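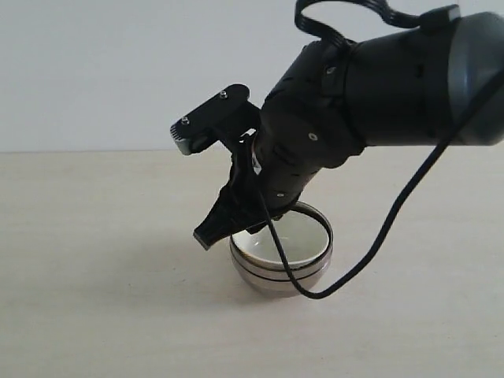 Un bol, une table en bois clair.

Le bouillon de Janholm

Par Rania Ait Ali - mai
Lecture : 7 min
40 partages - 2 commentaires

Le bouillon datait de 1168. C'était écrit sur la porte de l'auberge, sur les serviettes, sur le tablier du garçon qui prenait les manteaux, et une quatrième fois dans les toilettes, au-dessus du savon, pour les distraits.

J'avais été envoyée à Janholm par le guide Erraji, qui consacrait son édition suivante aux plats anciens. On m'avait confié le Nord parce que je ne crois à rien et que je supporte le bateau. Mon rédacteur voulait deux cents mots et une note. Il voulait surtout savoir si l'on pouvait imprimer la date sans se couvrir de ridicule.

L'auberge s'appelait le Skakomell. Elle occupait le bout du quai, face à l'embarcadère du Skovard, le ferry qui m'avait déposée là en fin d'après-midi avec une famille, un vélo et des caisses de bière. La patronne m'attendait dehors. Elle me serra la main longtemps, comme on tâte un fruit.

- Joanne Bickerstaff. Vous êtes celle du guide.

- Je ne devais pas m'annoncer.

- Il y a onze passagers en cette saison et vous êtes la seule à avoir photographié la carte.

Elle avait un nom anglais, un pull danois et un accent que je ne sus placer nulle part. Je notai les trois.

L'histoire, elle me la récita dans l'escalier, ma valise à la main. Un moine naufragé, une marmite, un feu qu'on n'avait jamais laissé mourir. Chaque soir on puisait, chaque matin on rajoutait de l'eau, des os, des racines. Le contenu changeait, le bouillon restait. On l'avait transporté à bras pendant un incendie. On l'avait caché sous une barque pendant une guerre, elle ne précisa pas laquelle.

- Et le feu, sous la barque ?

- Une lanterne.

- Pour une marmite ?

- Une grosse lanterne, dit-elle en posant ma valise.

La cuisine

J'obtins de voir la marmite avant le dîner. Je m'attendais à un refus, à des histoires de secret et de transmission, j'avais même préparé une phrase là-dessus. Joanne Bickerstaff poussa simplement la porte battante avec la hanche.

La marmite était en fonte, énorme, d'une laideur convaincante. J'en fis le tour. Sous l'anse gauche, à l'endroit où la suie s'écaillait, on lisait une marque de fonderie et un numéro de modèle. Je passai le pouce dessus.

- Elle n'a pas neuf siècles.

- Celle-ci, non. L'ancienne fuyait.

- Et celle d'avant ?

- Elle devait fuir aussi.

Le garçon aux manteaux, reconverti en éplucheur, gardait les yeux sur ses navets. Je lui demandai depuis combien de temps il travaillait là. Depuis Pâques, dit-il. Je lui demandai s'il avait déjà vu le feu éteint. Il regarda la patronne, puis le navet.

- Pas de mes yeux.

J'ai posé beaucoup de questions à beaucoup de cuisiniers. On apprend à reconnaître une réponse qui a été répétée, et celle-là sortait du repassage. Je demandai donc les archives, puisqu'il y a toujours des archives. Il y en avait : un cahier à spirale, ouvert cinq ans plus tôt, où figuraient les livraisons d'os. Avant le cahier il y avait eu un autre cahier, prêté à un professeur qui ne l'avait pas rendu. Le professeur était mort. Je voulus son nom, elle ne l'avait pas en tête. L'université non plus.

- Vous ne me facilitez pas les choses, madame Bickerstaff.

- Vous êtes venue pour manger, il me semble.

On servait à sept heures. J'avais une heure à tuer et je la passai sur le quai, à interroger une femme qui réparait un casier. Elle me dit que le bouillon était très vieux. Vieux comment ? Sa grand-mère en avait bu. Et la grand-mère de sa grand-mère ? La femme réfléchit, honnêtement je crois, et répondit que celle-là était suédoise.

Au capitaine du Skovard, qui fumait contre son bastingage, je posai la question autrement. Je demandai ce qu'il y avait, avant, dans la maison du bout.

- Avant quoi ?

- Avant l'auberge.

- Un marchand de vélos, dit-il. Bon marchand. Il s'est installé sur le continent quand j'ai eu ma fille.

Sa fille passa justement nous dire que la soupe était prête. Elle pouvait avoir quinze ans.

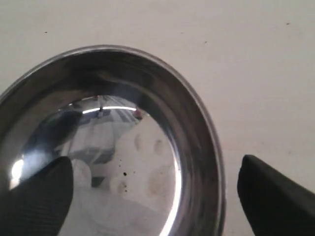 Le dîner

J'avais donc mon article, et j'entrai dans la salle avec l'appétit des gens qui ont raison. Il y avait la famille du ferry, un couple âgé, deux pêcheurs qui ne lisaient pas la carte. On me donna la table près du poêle. Joanne Bickerstaff m'apporta elle-même mon bol, le posa, et resta debout à côté, les mains dans les poches du tablier.

Je suis obligée de dire que c'était bon. Je m'en méfie, pourtant, du bon : il suffit d'avoir froid, d'avoir pris la mer, d'être assise près d'un poêle. J'ai mangé dans ma vie des choses médiocres que la fatigue rendait sublimes et j'ai toujours pris soin de retrancher la fatigue. Je retranchai. Je retranchai aussi la mer, le poêle, la lumière de mai qui ne se décidait pas à tomber. Il restait un goût d'os grillé et de terre, puis, en dessous, quelque chose de plus sombre que je n'arrivais pas à nommer. J'en repris pour le nommer. Je n'y arrivai pas davantage.

- C'était un magasin de vélos, dis-je.

- Oui.

- Votre moine vendait des vélos ?

Elle tira la chaise d'en face et s'assit. Vue de près elle avait l'air fatiguée, d'une fatigue de comptable plus que de cuisinière.

- La soupe n'était pas ici. Elle était chez les gens. Il y avait une femme, en haut, derrière l'église, qui la tenait de sa tante. Quand elle n'a plus pu porter les seaux, je l'ai reprise. J'ai acheté le magasin pour ça. C'est le seul qui avait une cheminée correcte.

- Et la tante ?

- La tante, je ne sais pas.

- Et 1168 ?

- C'était le numéro sur la boîte aux lettres.

Je posai ma cuillère. Je cherchai sur son visage si elle se moquait de moi, et j'avoue que je cherche encore.

- Il n'y a pas mille cent soixante-huit maisons sur cette île.

- Il y en a quarante. Le facteur numérotait à sa façon. J'ai peint le chiffre sur la porte pour qu'il s'y retrouve, et des clients ont demandé si c'était la date. La première année j'ai dit non. La deuxième, j'étais presque fermée.

- Alors vous avez inventé le moine.

- Ah non, le moine, c'est un client qui l'a trouvé. Un monsieur de Lyon. Il en était si content.

Derrière elle, un des pêcheurs leva son bol vide sans tourner la tête. Elle alla le remplir et revint avec du pain.

Je lui expliquai que je devrais l'écrire. Le magasin, la boîte aux lettres, le monsieur de Lyon. Elle dit qu'elle comprenait très bien. Elle demanda seulement si j'écrirais aussi que la femme derrière l'église avait existé, et je répondis que pour cela il me faudrait une preuve : un papier, un acte, une photographie, n'importe quoi.

- Elle mange là-bas, dit Joanne Bickerstaff.

C'était la dame du couple âgé. Je me levai, mon carnet à la main, et j'allai lui demander de quand datait le bouillon. Elle était sourde d'une oreille, il fallut répéter. Son mari écrivit la question sur la nappe en papier. Elle la lut, prit le stylo, et commença une liste de prénoms.

Le départ

Le Skovard repartait à huit heures du matin. J'avais plié la nappe dans ma valise : dix-neuf prénoms, tous féminins, les derniers d'une écriture qui hésitait. Rien ne prouvait qu'elle ne les avait pas pris au cimetière. J'étais montée y voir avant le petit déjeuner. J'en avais retrouvé six, sur des pierres que la mousse rendait peu sûres, ce qui pouvait s'interpréter dans les deux sens.

À bord, je rédigeai mes deux cents mots. Je supprimai le moine. Je mis « bouillon ancien », je barrai « ancien », j'écrivis « réputé ancien », et je calculai, par acquit de conscience, ce que donnaient dix-neuf femmes bout à bout si chacune avait tenu la marmite quarante ans. Le résultat m'agaça. J'en ôtai les mortes jeunes, les menteuses, les deux Karen qui étaient peut-être la même.

Le capitaine vint me réclamer mon billet. Je lui demandai s'il en mangeait, lui, de cette soupe.

- Le lundi, non, elle sent le chou, dit-il, et il poinçonna le billet deux fois.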